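4. Findings

4.1 Borrowing before the library opened

The tool library on Papadopoulos Street did not introduce borrowing to the neighborhood. Residents described a long habit of lending across fences and stairwells, and most of them could name, without being asked, the households that owned a ladder, a drain snake or a good saw. The interviews show that this habit had rules, though they were seldom spoken. A borrower was expected to ask in person. A tool that was borrowed on Friday was expected home by the end of the weekend. Blades and bits that broke in ordinary use were replaced by the borrower, while motors and cords were treated as the owner's risk.

These rules worked well for households that had lived on the same block for many years. They worked less well for tenants on short leases. One tenant in the Wukari Court apartments had needed a pipe wrench during her first winter and had bought one, used it a single time, and left it under the sink when she moved to another unit. She had known that several neighbors owned wrenches. She had not felt able to knock. Similar accounts came from tenants who worked nights, from those who were unsure of their English, and from one man who had once returned a sander late and had not asked that neighbor for anything since.

We refer to this barrier as the cost of asking. It is distinct from the cost of the tool, and it does not fall when tools become cheaper. In our material it is the strongest single reason given for joining the library. Price was mentioned often, but members who spoke of price usually went on to speak of the relief of signing a form and owing no one a favor.

Storage came second. The apartments at Wukari Court have one closet each, and the lease forbids keeping fuel-powered equipment on the balconies. Owners of detached houses rarely raised the subject. When they did, it was to explain why they had given tools to the library: a garage had to be cleared, a parent had died, or a workbench had been replaced with a freezer.

4.2 What the loan records show

The paper loan cards cover the first nine months of operation. They were kept by whoever was at the desk, and the handwriting, the spelling and the level of detail vary a great deal. One card reads only "drill, the blue one." We have therefore limited our use of the cards to broad classes of tool and to the order of loans, and we make no claim about exact loan lengths.

Even with these limits, a clear pattern appears. The library's founders had expected power tools to account for most of the lending, and the opening budget was spent accordingly. The cards show instead that plain hand tools went out early and kept going out. Screwdrivers, pliers, tape measures and levels were borrowed in all seasons. Power tools were borrowed in bursts, with long gaps in November and again after the winter holidays. Garden tools followed the weather, as might be expected.

The demand for screwdrivers in particular puzzled the desk staff, who had assumed that every home had one. Interviews suggest two explanations. First, many homes did have one, but of the wrong size or with a worn tip, and the borrower had discovered this halfway through a repair. Second, a hand tool was often borrowed as a companion to something larger. Members who came for a drill asked for a screwdriver "while I'm here," and the desk wrote both on one card. Where a card lists more than one item, a hand tool is nearly always among them.

A third use was not foreseen by the library at all. Some members borrowed a tool in order to learn whether they wanted to own one. They compared handles, weights and shaft lengths over several loans and then bought their own. From the standpoint of the loan count, these members look like failures, as their cards go quiet after a few months. From their own standpoint the library had served them fully. An evaluation that relied on repeat loans alone would miss them.

4.3 Marking, loss and return

The library changed its method of marking tools 3 times during the study period. Paint was used first and was disliked. It rubbed off on gloves, and donors complained that it made good tools look cheap. Engraving followed, on metal parts only, and was dropped when the engraver was itself borrowed and came back without its tip. The library then turned to printed tags tied to the handle, which members cut off because they got in the way of the hand. The practice at the close of fieldwork was to mark nothing smaller than a hammer and to record each small tool by a short written account of its handle and shaft.

This last method is less careless than it sounds. A written account forces the desk worker to look at the tool on its way out and again on its way in, and damage was more often noted under this system than under any of the earlier ones. It also allowed donated and purchased items to sit in the same drawer. Under the paint system, donated tools had been left unpainted out of respect for the donor, and members had come to believe that the unpainted tools were of lower quality and should be avoided.

Losses were fewer than the founders had feared, and they were concentrated in a single class. Drill bits, driver bits and other small inserts disappeared steadily. Whole tools rarely did. Members did not regard a missing bit as a loss in any moral sense. Several compared it to a pencil borrowed at a bank. The library eventually stopped lending bits as part of a set and began to sell them at cost from a jar, an arrangement that ended the argument if not the shortage.

Late returns were common and were seldom punished. The posted fine was collected only a few times in the first months and then fell out of use. Desk workers preferred to telephone. They reported that a call produced the tool within a day or two and often produced some account of the repair as well — a shelf that would not sit level, a hinge with stripped holes, a landlord who had refused to send anyone. These calls were not recorded on the cards. They are, in our view, one of the main ways in which the library came to know its members, and any plan to automate reminders should weigh what would be given up.

4.4 Two proposals for expansion

Toward the end of fieldwork the library received two proposals. The first, known locally as the Zellis plan after the former shoe store in which it would be housed, called for a second branch with evening hours. The second, named Moveo by its authors, called for a van that would visit 4 apartment complexes in turn and lend directly from the back.

Opinion on the two plans was divided by housing type more than by age or income. Homeowners favored the branch, which they saw as a sign that the library would last. Tenants favored the van. Their reasons returned us to the cost of asking, in a slightly altered form. A member who travels by bus must carry the tool home and carry it back, in full view, and several disliked doing so. One man had been stopped by a security guard while carrying a pry bar to a bus stop and had not borrowed again.

Both plans share an assumption that deserves closer study, namely that demand is limited by access. The loan cards do not settle the point. Lending rose when opening hours were extended, but it rose for hand tools only. Members who wanted a power tool appear to have arranged their week around the hours that existed. The members who gained from longer hours were those with a small job and little time, and the tools they took were the simplest in the drawer (Figure 9).

A draft of this section was read aloud at an open meeting of the library, and members were invited to correct it. Most of the corrections concerned dates and the fate of the engraver. One objection bore directly on the argument of 4.2 and is reproduced after the figure at the speaker's request.

Figure 9. Screwdriver with yellow collar and yellow grip pads on a black handle.

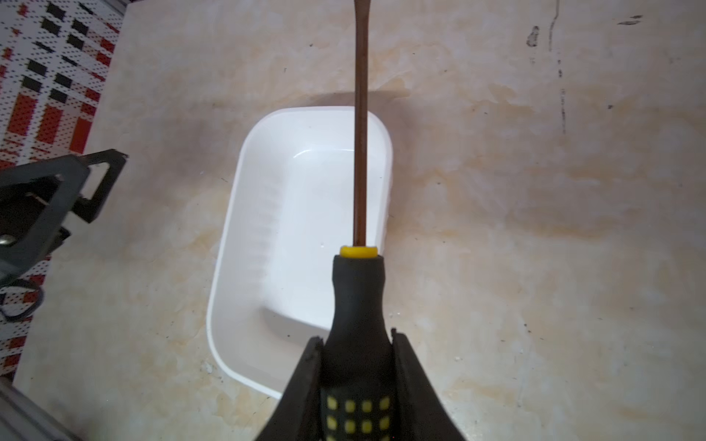

Marilou Tagle: I do not agree that we borrowed the small tools because we had little time. I borrowed them because they were what I could use without someone showing me. The big drill was on the shelf every week and I wanted it every week. If there had been a class, even an hour, you would have different cards. Please put that in, because the van will have the same problem and so will the store.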